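About Hakala

Hakala is a housewares shop and small workshop that deals in things for the dining table and the kitchen drawer. Raili Saarinen opened it after eleven years of buying tableware for other people's stores. She wanted a place where you could buy two forks to match the ones you had left, and the first shop was set up to do just that. It sold secondhand flatware by the piece out of wooden trays, and it was open four days a week.

We still sell by the piece. The stockroom now holds 1247 patterns of flatware, filed by maker and then by handle shape. If you send us a spoon, we will try to match it. When we can't, we mail it back and keep a tracing in the wants book, and we check the book whenever a new lot comes in.

What we sell

Flatware, chopsticks, serving pieces, tablecloths and runners, dish racks, and holders for keeping all of it in order. Most of our new stock comes from two lines. Stiseck is our table linen, cut and hemmed in the back room. Wekon is the storage line: drawer trays, wall rails and drainers.

Chopsticks were a late addition. Customers kept asking for singles to replace one that had split or gone missing, and most stores sell them only in sets of five or ten pairs. We carry them loose, in lengths from child size up to cooking length. You can mix colors if you like. Plenty of households do, and it makes it easier for each person to find their own pair.

How we choose things

Anything new goes home with one of us before it goes on the shelf. It gets used at ordinary meals and washed the way the rest of the dishes are washed. For holders, we want to know whether air gets to the bottom, whether long pieces tip it over, and whether it can be taken apart and scrubbed. A holder with a divider is worth having in most kitchens, as chopsticks and spoons don't share a space well. 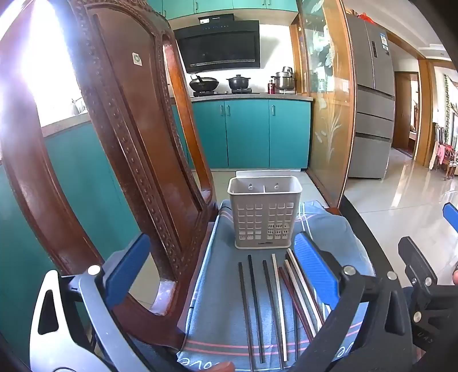
The trial runs 28 days. After that, whoever had the item fills in a card, and the card stays on file at the counter. Ask to see it if you are deciding between two things. Some of the cards are blunt – we have turned down racks that looked very good in the catalog.

Tablecloths get the same treatment, with more laundry. We wash each one before measuring it, and the size on the label is the size after washing.

Where to find us

The shop is on the ground floor of the Starivier building, with the entrance on the courtyard side. We are closed on Sunday. Matching requests can be dropped off any time we are open or sent by mail with your name, a return address and the number of pieces you need. Please wrap knives in cardboard.

We usually answer within a week. October is slower, when the yearly stock check takes up most of the back room.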